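Workshop Tips: Looking After a Pair of Hand-Held Grippers

Posted 24/08/2023 in Care and Repair

I've had a good number of letters since the June page on cleaning soft fingers, and most of them came down to the same thing: my grippers worked beautifully when they arrived, and now they feel sloppy, or one of them does, and what should I do about it? So let me put down everything I do with my own pair, in more or less the order I do it. Get yourself a cup of coffee first, because I do tend to go on.

Start with the fingers. Wipe them with a barely damp cotton cloth and a drop of plain dish soap, then again with clean water, and let them air dry. Please don't use rubbing alcohol on soft fingers every day. I did that for months at Tedgate and ended up with a set that went shiny and hard at the tips, and they'd slide right off a bar of soap. If there are openings in the fingers, grit loves to collect inside them, and an old baby bottle brush gets it out better than anything I've ever bought for the job.

Now squeeze each gripper closed, slowly, and watch the tips come together. They should meet flush. If one finger gets there first, back off the two screws at the base half a turn, close the gripper by hand, and tighten again while you hold it closed. Do both screws a little at a time, the way you would with a car wheel.

Then try them on something small. I keep a tin of odds and ends for this (dollhouse things are wonderful, and so are bottle caps and those little rubber feet that fall off of everything). Put the piece on a dark mat, come at it from both sides at once, and see whether you can touch it with both pairs of fingertips and not knock it over. A mat is worth having on any polished floor, too. Small parts skate across marble like you wouldn't believe, and it's kinder on your knees!

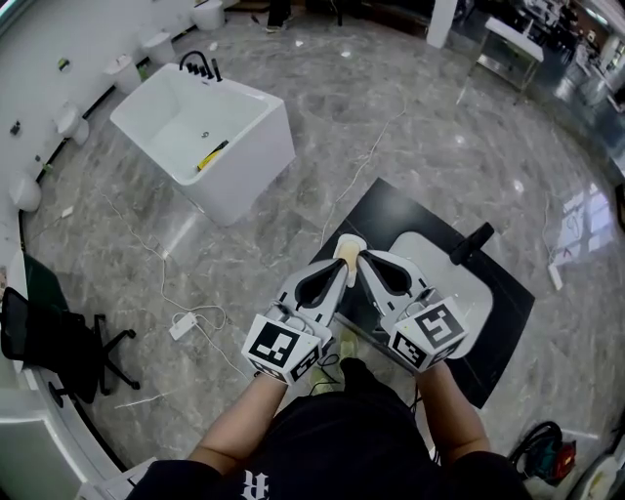 Both grippers brought in to one small piece on the mat, with a marker cube on each.

The marker cubes want more attention than people give them. The black-and-white patterns have to stay clean and flat, so use a dry lens cloth on them and keep the soapy one well away. If a corner of a sticker starts to lift, don't press it back down with a thumb and hope. Peel the whole face, clean off the glue, and put on a fresh one, making sure it's the same pattern turned the same way as before. Bjarke Zoëga, who taught me most of this, draws a little pencil arrow on the cube before he peels, and I've copied him ever since. A dull finish is better than a glossy one, especially in a place with a lot of bright lights overhead.

While you're there, give each cube a gentle wiggle. Any play at all and you'll need to snug up the mount and then run your calibration over again, I'm sorry to say. It takes me 12 minutes on a good day.

Cables next. Let them hang down toward you with some slack in them, and do your reaching and twisting before you start work, to find out where they catch. I tie mine loosely at the handle with a scrap of soft hook-and-loop tape from Flekora. Never a zip tie, which bites. Power leads that have to cross the floor should run along the wall as far as they can, and if one has to come out into the open, tape it flat.

Coil everything in big easy loops when you finish. Tight coils break the wire right where it enters the plug, and I have replaced five of those this year, all of them my own fault.

For putting away, hang the grippers with the fingers open. Left squeezed in a drawer, they take a set and never quite spring back. An 8 inch peg is long enough for one.

Next time I'll get to squeaky triggers, which several of you asked about. If you have a good cure that doesn't involve oil, please write in.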